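Print this page | E-mail this page
Reading time: 3 minutes

Can a Machine Do Your Chores Yet? A Gallery for Doubters

By Gordon Sawatzky
September 6, 2022 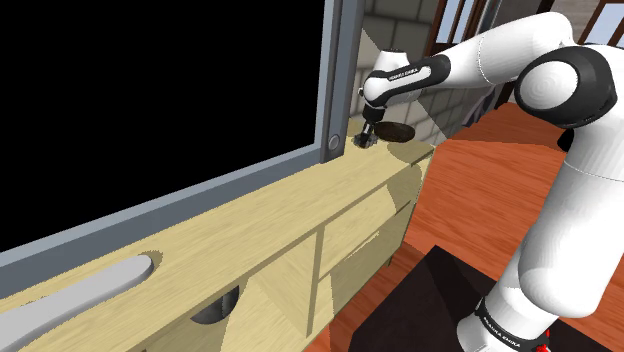 A simulated living room, with a Franka Emika arm reaching down to the far end of a long wooden cabinet. The big screen behind it is black. Some small, cluttered dark thing sits on the wood right under the gripper, and I would not care to say what it is.

Why start in a rendered room

Because a great deal of the talk about household robots starts there. Every few months somebody tells me the housework problem is nearly solved, and when I ask to be shown, I get a room like this one. It has a nice reddish floor and a stone wall. It also has a robot base bigger than any side table my wife would put up with, standing on its own dark platform.

I have nothing against simulation. You can run a task 1000 times overnight and break nothing. But a cabinet in a computer doesn't collect dust unless someone writes the dust, and it doesn't wobble on a carpet edge. Furniture at home does both.

Look at how much of the cabinet top is bare, too. There's a long gray bar at the near end and a little clutter at the far end, with nothing on the wood in between. I know very few people whose TV stand looks like that. Mine has remotes, mail, a candle that has never been lit and a dish of keys.

What I would ask to see

I spent 27 years fitting and servicing store shelving, the last stretch of it for Enberg, and we heard the same promises on the shop floor. A machine was going to face the shelves and wipe them down. At the Wumadstead store we were still doing it by hand when I left, with a rag and a step stool.

So my questions are plain ones. Can it clear a surface it has never met before? Does it know the difference between trash and a receipt I need? What does it do when the cat gets up there? And who moves it to the kitchen? An arm fixed to one spot can only do chores within reach of that spot - a person with a bad back can still walk down the hall.

A reply from a reader

Štěpánka Kollár, who runs the linen room at a hotel in Diklow, wrote to say I am too hard on these things. She points out that her dryers and folding machine do work that used to take a roomful of people. Fair enough. But her folder gets flat sheets, fed in straight, all day long. She admits that someone still has to untangle them first, and that fitted sheets go in a separate cart for a person to deal with.

That's about where I come down. Give a machine one job and a tidy place to do it and I'll believe you. Tell me it can do the living room, and I want to see my living room, on a bad day in November with the boots by the door.

If you have watched one of these arms do a real chore in a real house, start to finish, write and tell me. I will read every letter.

Contact | Copyright 2022 Gordon Sawatzky | Back to top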